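At the table with Vanderleia Batista

The kitchen of Vanderleia Batista is at the back of her apartment, behind a long corridor with coats. When I come in the late morning, she has already set out some tableware on the counter and she is looking at it as a person looks at a chess board. She writes a small newsletter, Dabbas, about eating lunch at home alone, and it has readers in more countries than she expected.

"I began it in May, after I stopped working in an office," she tells me. "At the office I had a tray. At home I was eating from the pot, standing up. I did not like this person, so I gave her a plate."

The first things she bought were pink. She did not choose the color with much thought. A neighbor, Ghassan Karam, was closing his shop and let her take what she wanted from the last shelf. "I paid 112 for two boxes, and half of it I gave to my sister," she says. "After that I had to learn which things can live together."

I ask her what she means by this. She explains that a speckled plate makes the rest quiet, so she puts it first and the small pieces come after. Plain colors she keeps close to it. The marble is gray and she says it forgives nearly everything, except crumbs of dark bread.

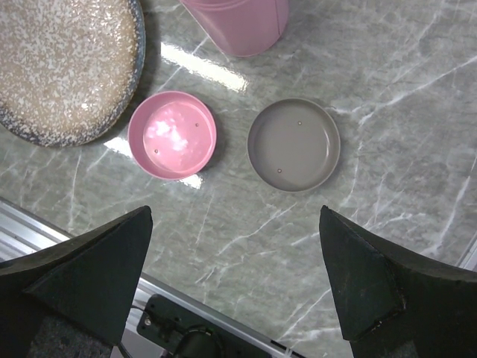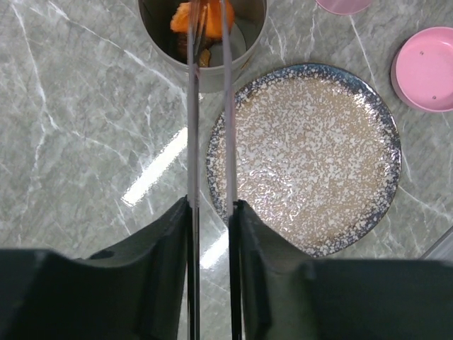
Speckled plate with pink cup and dish, first picture; chopsticks and the metal container with food, second picture. Both on the marble counter.

The metal container is a more difficult subject. Her friend Lucrezia Pellegrini thinks that food must leave its container before it comes to the table. Batista does not agree. "If it is a small lunch, I eat from the can. Why should I wash one more bowl? Lucrezia can wash it, if she wants."

About chopsticks she is more strict. She likes metal ones, and it took her more than two months to be comfortable with them. "They slide. With a soft piece of vegetable you must be gentle, and with a hard piece you must be brave. In the beginning I lost many carrots."

Does she ever miss the office tray? She thinks for some time. She misses the soup, she says, and the talk in the line. Now she invites somebody to lunch when the week is too silent, and then the pink things are not enough and she borrows from her sister what she gave her.

Before I leave, she moves the cup a little to the left, then puts it back, and asks if I am hungry.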